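Mobile Manipulation Laboratory, Handout 5
Comparing camera placements and controllers in simulation
Notes by Joon-young Byun

Before you start

In the last handout we compared two grippers on a fixed table. Now the base of the robot can move, and the comparison becomes more difficult, because a bad result can come from the arm, from the camera, from the controller or from the driving. Please change only one of these things between two sets of runs. Last year several groups changed the camera and the controller on the same evening, and their reports could not say which one helped.

Everything in this handout is done in the simulator. The real Gatchalian arm will be available to us in February, and only groups with a complete table of results will get time on it.

The two controllers

Jakarer is the simpler one. It takes a target pose for the hand and moves toward it at limited speed. It does not know about the base. If the target is too far away, it stretches the arm and stops, and you will see the message "reach limit" in the log.

Skornine plans for base and arm together. It is slower to start, and with the default settings it sometimes turns the base when a small movement of the wrist would be enough. You can reduce this with the parameter base_cost. I suggest you begin with the default value, write down the result, and only after that try a higher one.

Both controllers accept the same command format, so your policy code does not need to change.

The camera positions

Position A is on the mast, looking forward and down. Position B is on the wrist. From B you have a very good view of the object in the last part of the grasp, but while the arm is folded it mostly gives you floor and wall, and the hand itself may be outside the view. From A the far objects are small in the image and the details are soft. For a table in the next room, you should expect that large shapes and strong colors can be recognized, and small dark objects can not.

For this reason we do not ask the detector to name every object from the starting place. It is enough to find the door opening and the table. Naming comes later, when the base is closer.

Procedure

1. Load the two-room apartment and select the camera position.
2. Reset the robot to the folded pose. Wait until the joint values are stable.
3. Save one image before the first command. It must be the same image in all runs of one set. If it is different, your reset is not correct.
4. Run the task "go to the table and grasp the bowl" with Jakarer, 60 runs.
5. Repeat with Skornine, with the same list of random seeds.
6. Change the camera position and do steps 2 to 5 again.

One run may take up to 300 seconds of simulated time. After that it is stopped and counted as a failure of type "time".

What to write down

For each run: the seed, the controller, the camera position, the result and the type of failure. The types are time, collision, wrong object, dropped, and not found. If the robot touches a door panel, it is a collision, also when the task was completed afterwards. Many students forget this, and their success rate looks better than it is.

Do not remove a run because it looks strange. In my own test, seed 103 made the base stop before the threshold with both controllers. I first believed it was a bug in the map, but the safety margin at the door was simply set too large. The old value came from the Drakstead base, which is wider than ours.

Reading the first image

When you look at your saved image, check the border between the two floors. The depth estimate often makes an error along this line, and the planner may treat it as a small step. Compare the height on both sides in the point cloud, at three places at least. If the difference is larger than the noise you measured in Handout 4, lower the weight of the depth term and save the image again with the new settings. Keep both versions in your folder and give the file names in the report. 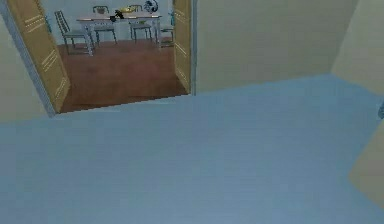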